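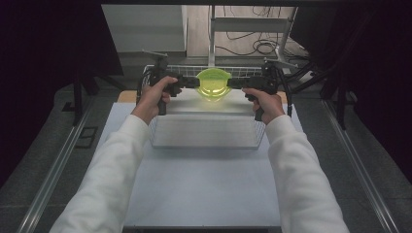
Section 4. Recording Two-Handed Demonstrations

4.1 Purpose

This section covers the recording of a two-handed task with the Altano hand-held grippers. It applies to objects gripped on both sides at once, such as bowls and basins. For single-gripper tasks, see Section 3.

The operator should have finished the pairing procedure in Section 2. Grippers that were paired on another workstation must be paired again before use.

4.2 Before Recording

1. Set the wire tray flat on the white panel, within reach of both hands.
2. Place the basket rack behind the tray. Leave enough room to move the bowl over the tray without touching the rack.
3. Route each gripper cable to the outside of the operator's arm. The left cable runs left and the right cable runs right.
4. Check that the bracket on top of each gripper is tight. Do not adjust a bracket after calibration.
5. Start the Ramance recorder and wait until both grippers show READY.
6. Open and close each set of jaws fully three times. The jaw reading must return to zero each time.

Note: If a jaw reading does not return to zero, repeat the calibration in Section 2.4. Do not correct the value by hand in the settings file.

4.3 Recording the Bowl Task

1. Hold one gripper in each hand, fingers around the grip.
2. Move both grippers to the start position and hold still for two seconds.
3. Press the foot switch once. The recorder sounds a short tone.
4. Bring the jaws to opposite sides of the bowl rim, pointing inward.
5. Close both jaws. The closing times should differ by less than half a second.
6. Lift the bowl straight up until it is clear of the surface. Keep the rim level.
7. Move the bowl to the target position for the episode and lower it.
8. Open both jaws fully before moving either hand away.
9. Return to the start position and press the foot switch again.

Caution: Do not pull the grippers apart while holding the bowl. Outward force bends the rim and can strain the jaw linkage.

Caution: Keep fingers behind the trigger guard line whenever the jaws are moving.

Note: Work at a steady pace. Pauses longer than three seconds during a lift are flagged by the recorder and must be reviewed.

4.4 Rejecting an Episode

Press and hold the foot switch for two seconds to reject the current episode. Reject it if:

- the bowl slips or is dropped
- either gripper touches the basket rack
- a cable passes between the jaws and the bowl
- one hand steadies the bowl with anything other than the jaws

A failed grasp that is corrected within the same episode may be kept. Mark it RECOVERY in the episode list.

4.5 Session Size and Storage

A standard session has 64 episodes. At least 56 must be accepted before the session can be closed. The Statevcombe reference set for this task contains 1,378 episodes, of which 1,043 were recorded with the bowl starting on the tray.

Copy the session folder to the storage drive before switching off the grippers. The recorder does not keep a second copy.

Revision: November 9, 2022. Procedure by Bahman Kordestani, checked by Omid Safavi. Section 4.4 replaces the earlier reject rules issued in May.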